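Search the notebook
Enter keyword
Search

Workshop notebook, Ulport kitchen
2026-09-12
Entry 1401, Utensil sorting, wire basket

Renato wants the wire basket made the standard place for all loose utensils, and he wants it written up by Monday. I said I'd write up what I think of it, and I doubt it's what he has in mind.

His argument, as I understand it: spoons go missing in drawers, chopsticks roll to the back, and a basket standing on the table keeps everything in view. Fine. I've heard the same said for the pegboard in May and for the Kilard drawer insert before that. The drawer insert is now holding batteries. So I'm not starting out convinced.

Things I don't like about the basket:

It's open wire. Thin handles can find the gaps and end up leaning out of the side. That's what the cloth around the bottom is for, and the cloth is my main complaint. It bunches up. If it gets damp I expect it to stay damp, and then we've got spoon bowls sitting next to a wet rag all weekend. Renato says it can be changed every evening. Who is going to change it every evening? I asked him for a name and he said "whoever closes," so I've put down a question mark.

It's too far away. At the far end of the table you have to reach over whatever is being worked on, and on a small table that's most of what you have. I'd move it to the counter, on the stretch nobody cooks on. Renato says then it isn't in view. We went around on this twice and stopped.
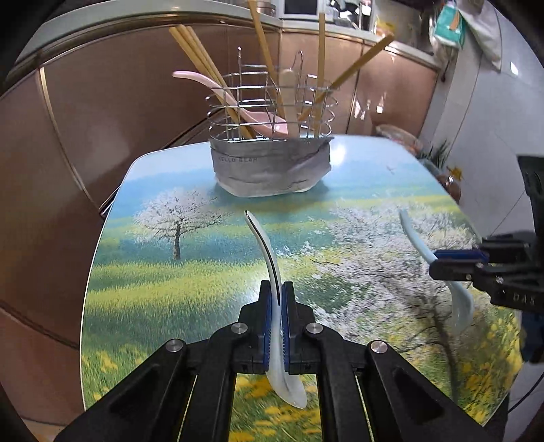
Spoons are the part I'd call unsettled. The white one and the pale blue one are different enough in color that you'd think sorting by color would be easy, and Su's note proposes exactly that: light spoons to one side, colored to the other. I can't see it lasting. Put a white spoon in bowl down with only the handle showing and you have to pull it up to know what you've got. Bowl up, it takes more room and knocks into its neighbor. I lean toward bowl up anyway. You can tell a spoon from a spatula at a glance, and a person who can do that will put things back in the right place more often. That's a guess and I'm marking it as one.

Jeta's checklist calls for 20 put-aways with no pause longer than 14 seconds. I don't know where the 14 comes from. I asked, and was told it was on the old checklist. I'm leaving it in and ignoring it until somebody can tell me what it measures. A slow, correct put-away seems fine to me in a kitchen.

Long things next. The wooden spatula won't stand straight, it leans across, and anything short has to go in around it. My suggestion is to take the spatula out of the scheme and hang it, or lay it by the stove where it gets used. Chopsticks I have no quarrel with. They bundle up and behave.

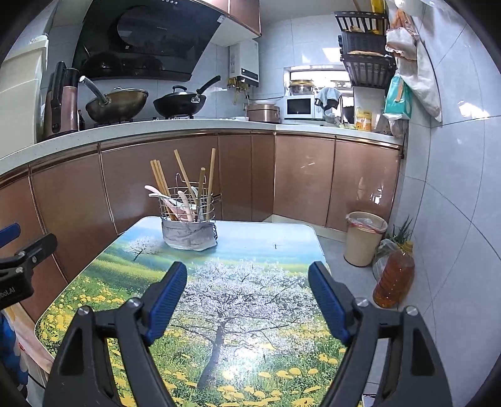 Basket at the far end: chopsticks, long spatula, pink plastic pieces near the rim.

The pink plastic ones are short enough to get lost behind the wood. If we keep the basket I want them on the near side, always, and I want that written on a card taped to the table edge. (Not on the tabletop itself, please. I like the blossom print and tape would take it off.)

Trinidad Figueroa read the above over my shoulder and wants it recorded that she thinks the basket is good and I'm being difficult. Recorded. She also says a second, smaller basket would fix the spatula problem. It might. It might also give us two crumpled cloths.

To do before anyone calls this standard:
- run the 20 with bowls up, then 20 with bowls down, same person both times
- try it once with no cloth and see what pokes through
- basket on the counter for one day, Renato to agree in writing that one day is one day
- get a name for the cloth

Card wording, draft: "Short things near side. Long things back. Spatula by the stove."

Trinidad says "back" is unclear if you're standing at the counter. She's right about that one. Will redo the card.

3 comments | 2 shares

We use cookies to keep you signed in to the notebook. Accept | Settings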